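Articles > Food plants > Grains > Sweet corn

Main Index Browse A–Z Recent Changes Contributors Help

Sweet corn

Sweet corn is a kind of maize that people pick young and eat as a vegetable. I've been growing it behind my house in Oswood for a good many summers now, so when the food plants section needed someone to write this entry I put my hand up right away (I'd have done tomatoes too, but those were taken!).

The plant is a tall grass. I still find that a bit funny when I'm standing under one in August, but it is a grass, same family as wheat and rice and the stuff on your lawn. What sets sweet corn apart from field corn is how it handles sugar. In field corn the sugar in each kernel turns to starch pretty quickly as it ripens. Sweet corn carries a gene that slows that down, and the kernels stay soft and sweet long enough for us to get them to the table.

Types

Seed catalogs sort sweet corn by its sugar genes, and you'll see little letter codes next to the names. The old standard type is marked "su." It has the corniest flavor, if that's a word, but it goes starchy fast once it's picked. The sugary enhanced type, "se," is more tender and holds a little longer. Then there's supersweet, "sh2," with dry seeds so shriveled that the first time I opened a packet I thought I'd been sold a dud. It keeps for days in the fridge, though some people find the skins tough.

Colors are mostly yellow, white, or the two mixed, and color has nothing to do with sweetness. My neighbor Urmas Krūmiņa won't hear this. He buys white only and has done so since 1967, when an aunt in Cevemport served him some at a wedding — I've given up arguing.

How an ear forms

Corn is pollinated by the wind. The tassel at the top of the stalk drops pollen, and the silks poking out of each young ear catch it. Every silk runs back to a single spot on the cob, and if a grain of pollen lands on it, that spot becomes a kernel. Miss a silk and you get a gap. Those patchy, gap-toothed ears that beginners complain about are nearly always a pollination problem, and planting in a block instead of one long row fixes most of it.

The rows of kernels run lengthwise, and on a normal ear there's an even number of them. They come about in pairs, because each little flower cluster on the young ear splits in two. I checked this at the dinner table for an entire season and drove my family up the wall.

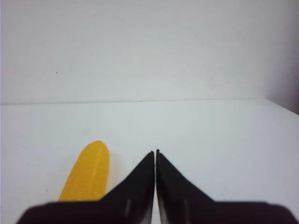
A small yellow cob with its kernels in close, lengthwise rows.

Growing it

Wait for warm soil. I can't say this strongly enough, and I ignore it myself every April. Cold, wet ground rots the seed, supersweet worst of all. Set the seeds an inch deep and 8 inches apart, give them full sun, and feed them well, as corn is a hungry plant. It wants steady water too, most of all when the silks are showing.

Keep supersweet types well away from field corn or popcorn that flowers at the same time. If they cross, you'll get tough, starchy kernels that very same year. Dzintra Bite and I found this out with neighboring plots, her popcorn on one side of the fence and my supersweet on the other, and we ate a lot of chewy corn that fall.

Picking and eating

An ear is ready when the silks have gone brown and dry but the husk is still green. Pop a kernel with your thumbnail. Milky juice means pick it now; clear juice means give it a few more days, and if it's doughy you've missed your chance (soup!). Boil it for a few minutes, grill it in the husk, or cut it off the cob and freeze it. Cooked kernels freeze very well. Whole cobs take up half the freezer and come out a little soggy, to my taste.

Baby corn, by the way, is just corn picked very early, before the silks have been pollinated, and it's often taken from ordinary field types.

See also: Maize; Popcorn; Wind pollination; Succotash

Entry last revised 15 Apr 2024. Thanks to Arūnas Venckus for fixing my gene codes.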